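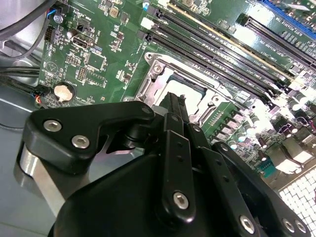
*Green board, empty socket, load lever on the right. Memory slots run diagonally from the top center toward the right.*

I have been putting off writing up the motherboard swap. The notes were spread over two notebooks and a text file, and the text file had no dates in it. What follows is the cleaned-up version, August 2018, mostly for my own reference the next time I have to do this.

## Background

The old machine ran our file storage and a small build queue. It had started restarting under load, at intervals I could not connect to anything. I kept a log for 16 days. Memory tests passed. A different power supply made no difference. Moving the processor to another board stopped the restarts completely, so the old board was retired and I went looking for a replacement with the same socket.

Igor Holub had a spare from the Loscombe office. It came in an antistatic bag with no manual, no rear I/O plate and no record of why it had been pulled. I asked. He thought it was a routine upgrade. I decided to treat it as suspect until proven otherwise.

## Inspecting the socket

On a socket of this type the contacts are in the board and the processor carries flat pads. A bent contact is easy to cause and hard to see from straight above. The method I use:

1. Good light from one side, at a low angle.
2. Look along the rows, then turn the board a quarter turn and look along them again.
3. Any contact that reflects differently from its neighbors gets a second look with the loupe.

At the right angle the contact field reads as an even texture, and a damaged spot breaks the pattern. Straight down it all looks fine, including when it isn't.

I found one contact leaning near a corner. Tetsuya Minami, who has done a lot more rework than I have, told me to leave it alone until I had checked which pin it was. I worked out the position from the pin map for the processor. It was one of the many ground contacts. I nudged it back anyway with a fine needle, in three very small movements, checking after each one. If it had snapped, the board would most likely still have worked. I would not have been so relaxed about a memory channel pin.

## Retention frame and lever

The part people get wrong is force. The lever takes more effort to close than seems reasonable, and the first time you do it you will assume something is misaligned. Check alignment before the lever starts to load, with the processor resting in the socket under its own weight. The notches should match and it should have no rock in it. After that, the resistance is normal.

I also check the screws that hold the retention frame to the board. One on this board was loose by nearly a quarter turn. I brought it down by hand until it stopped and went no further. I don't have a torque figure for it and I don't trust the ones I found on forums.

## Memory

Slots next. I blew them out with a hand bulb (no canned air, since I have had it spit propellant) and then seated the modules one at a time, booting after each. It is slow. It also means that if one slot is bad, I know which one without having to pull everything back out.

All slots came up. The total was reported correctly each time. I ran the memory test overnight with everything installed and it finished with no errors.

## Paste and cooler

I used a plain non-conductive paste from a tube labeled Kikeck, a small amount in the center, and let the cooler spread it. Cooler screws went in a few turns each, in an X pattern, until they bottomed out on their springs. I lifted the cooler once to check coverage, cleaned both surfaces, and did it again with fresh paste. Reusing the first application traps air.

## Load test

I repeated the job that used to trigger the restarts, a full rebuild of the Callcombe archive, which is 3,082 packages. The old board never got through it. The new one did, twice in a row, with the processor at or below 80 degrees Celsius. Idle temperature was a little higher than before. I put that down to the fan curve, which is still on the board's default setting.

## Open items

- The rear I/O plate is still missing. There is a strip of tape over the gap. Matoušek sells a blank that can be cut to fit, and I have one on order.
- The firmware is two releases behind. I have read the notes for both and neither mentions anything I need. I will update it in September when the build queue is quiet.
- The coin cell read low, so I replaced it. The clock lost 20 seconds in the first week, and I have turned on network time and stopped measuring.
- The old board is in a labeled bag on the lower shelf with its socket cover fitted. I still want to look at the capacitors near the power connector before it goes out for recycling.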